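Home Browse Issues Authors Search

4.2 Comparison of the hand-held grippers

Two hand-held grippers, the Rorcombe and the Suvarna, were compared on the same set of 10 tasks. Each task was repeated by 6 operators, giving 1,760 usable recordings after review. A further 224 were set aside when the track of the tool was lost for more than one second.

Most losses with the Suvarna came during fast turns of the wrist. The Rorcombe held its track better but was slower to close on thin objects. Both tools were run with the same controller settings. Figure 3 shows the light gray gripper body with its V-shaped jaws and a marker cube held above them.
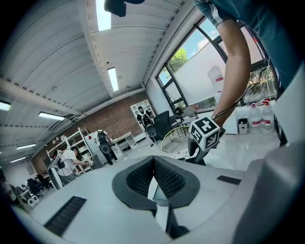

Figure 3. Gripper jaws with mesh-textured pads, and marker cube.

Raghavendra Rajan, commenting on an earlier draft, argued that lost tracks should count against a tool and not be removed before scoring. Table 5 therefore gives the results both ways. The order of the two grippers does not change.

Related items
Jaw shape and slip in the Bisik gripper
Notes on the Floltthorpe arm controller
Wrist cameras compared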